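Progress report to the Balloment Fund
Project: Mixed Goods Sorting and Lending, Perkell
Period covered: from the start of the grant until the end of March

Dear colleagues of the Fund,

With this report we would like to inform you how the work goes on and what we have done with the first part of the money. We follow the order of headings which you gave us in the letter of agreement.

1. Sorting of the goods

At the beginning of the period the goods from the old store in Nartey Street were still in the same boxes in which they were given to us. Tools were together with kitchen things, toys and parts of things, and it was not possible to lend anything in a regular way. We have now opened all these boxes. Until the end of March we have registered 2557 articles. Each one has a number, a short name and a place on the shelf.

The sorting is done in gray open bins on the table. One bin is filled with a small mix, the articles are taken out one after another, and then the bin is filled again. We tried first to sort on the floor, on the carpet, but small things were lost there and it was bad for the back. The table is much better and we will stay with it.

We use 20 bins for this. They were paid from the grant. They are rectangular and without lid, and they can be put one into the other when they are empty. A bin with lid would be safer for transport, but for daily work the lid is only in the way.

2. Hand tools

This is the largest group and also the most asked for. In the plan we promised to have 200 hand tools ready for lending by the end of the period, and this number is reached. A tool is ready when it is cleaned, the handle is firm and the number is fixed on it. Tools with a loose handle go to a separate shelf. The shelf is fuller than we would like and we did not yet find enough time for the repairs.

The paper numbers were a problem. On smooth handles they stay well, but on ribbed handles they come off after a few uses. We have changed to a thin label from Plenotik, which is bound around the handle with a thread. It takes longer to put on. The tools which already had the paper number will be changed little by little when they come back from lending.

3. Containers and small household goods

Here we are behind the plan. Many containers came without their cover, or with a cover that belongs to another one, and the matching needs patience. Containers with printing on them are easier to register, as we can copy the text into the list. For things without any text the name is sometimes difficult to decide. Two persons can write two different names for the same kind of article, and later it can't be found. We have therefore made a list of allowed names with the color as the second word, for example "container, green". The list is hanging next to the table.

4. Money

The first payment was 4000 dollars. It was spent on the bins, the shelves, the labels and the rent of the room. The receipts are in the annex, in the same order as the budget lines. The shelves were more expensive than in the budget, and we took the difference from the line for printing. We ask you kindly to confirm that this is acceptable.

5. Difficulties

The room is narrow at the shelf side and two people with full bins can't pass each other. We have moved the return shelf closer to the door, which helps, but on Friday, when most articles are brought back, it is still crowded. We also received more toys than we expected. They were not part of the application, and for now they stay in boxes until we agree with you what should happen with them.

6. Next period

We plan to finish the containers, to repair the tools with loose handles, and to open the lending for a second day in the week. For the second day we need an answer from the owner of the building about the heating.

We thank you for your trust and for the patience with our questions about the forms.

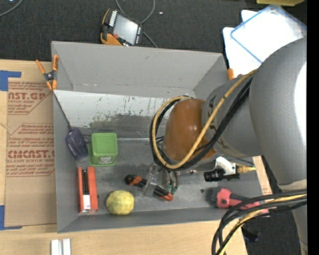 Perkell Mixed Goods Store | Sorting and Registration Team

Gray sorting bin on the table, with a black and orange hand tool and a green container.

Annex: receipts, list of allowed names.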